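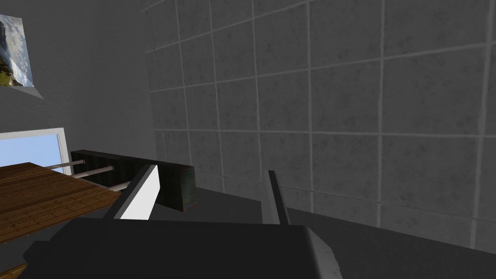 I have been putting off the bathroom for most of the time we have lived in this house, and in the end it was the grout that made me start. The old stuff had gone brown in the corners and no scrubbing would shift it. I also had to decide about the floor. I'd always fancied a dark one, like the floor in the picture at the top, with the white and grey things standing out against it. My wife wanted pale. We went dark in the end, and I can report that it shows every bit of talc and every drop of toothpaste, so she was right about that.

The walls were the bigger job. We got our tiles from Kaline, the trade counter behind the station, who will sell to anyone but don't go out of their way to tell you so. I needed 300 and bought 40 spare, and used most of the spares. Cutting round the soil pipe finished off quite a few. A hand cutter is fine for straight lines, but for anything with a curve I'd hire the wet saw for the day and do all those cuts together.

Getting the old tiles off took me two evenings and made far more dust than I was ready for. I taped a sheet over the door and it still got into the airing cupboard. Part of the plaster came away behind the basin, so I had a plasterer in from Vasiliu to put that right before I went any further. They did a good neat job and charged what they had said they would. Then there was the wait for it to dry, which I spent looking at grout colours.

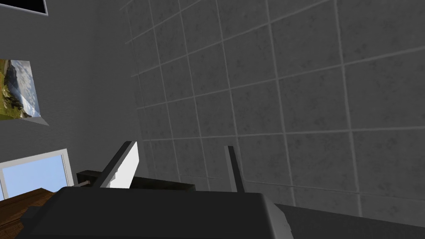 Speckled grey tiles with pale grout.

Grout colour matters more than I had thought. White looks sharp on the day and needs looking after from then on. Dark grout on a pale tile turns the wall into graph paper, and any tile that's slightly out will catch your eye from the bath for years. I settled on a light grey from Pallby called Harbour. It goes on darker than the sample card and I had a bad hour thinking I'd bought the wrong tub, but it had dried to the right shade by the next morning.

A few notes for anyone doing the same. Mix less than you think you'll use. Mine was going stiff before I got to the end of the first wall and I threw half of it out. Work it in at a slant across the joints so the float doesn't drag it back out again. Wipe with a sponge that is barely damp, and change the water often. I was left with a haze over everything and got rid of it with Prokex, diluted as it says on the bottle, and an old towel.

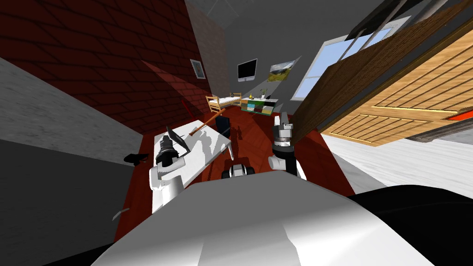 The other thing I would do differently is the order of the work. I tiled from the bath upwards, as everyone seems to, and only then found that the bath itself was not level. It meant a thin wedge of a cut all along the bottom row. If I'd fixed a batten to the wall and started from the second row, I could have sorted the bottom one out at the end and hidden the worst of it under the sealant.

The whole thing came to a little under £500, not counting the plasterer. I still have to seal round the basin and put the towel rail back up, and there's a cracked tile behind the door that I'm leaving alone until July.

Posted 1 June 2021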